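The Stameck Tablecloth: A Review After a Long Winter of Tea

2022-10-18
By Florin Tudose
3 min read

I bought the Stameck cloth in February, mostly because our old one had a burn mark the size of a saucer, and I did not expect to be writing about it. But I love this thing! It cost 16 dollars, it has been on the table nearly every day, and I still smile when I walk in and see the carnations.

The pattern is old-fashioned in the best way (my grandmother would have fought me for it). You get a big oval bouquet with a red, a yellow and a pink carnation, then smaller flower prints out at the corners, and a dotted diamond grid over the white and pale pink. Against plain white walls it does a lot of work. We have hung no pictures in that room and I no longer feel we need to.

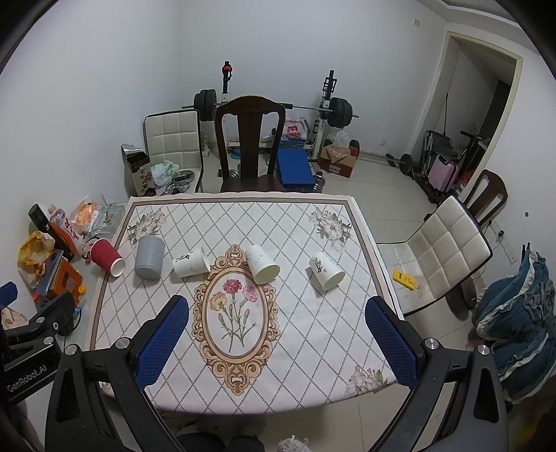
Cleaning is easy. Tea wipes off with a damp rag if you get to it the same evening, and beet juice took me two tries with dish soap. The grey-brown border is very forgiving of grubby sleeves – I wish the middle were as kind, because every crumb shows up on the pale parts.

My one real complaint is the fold lines. They hung around for more than 20 days, and a warm towel laid on top did nothing. Filippos Spanos, who has the same cloth in the longer size, rolled his around a broom handle overnight and says that fixed it. I also tried the Grollach cloth, which is heavier and hangs better, but the print is dull and I sent it back.

Would I buy the Stameck again? Yes, and I'd get the longer one.

Related
Zula cloth napkins, washed and rated
Nieminen dish rack: small sink, big opinions
Paper cups or real cups for a crowd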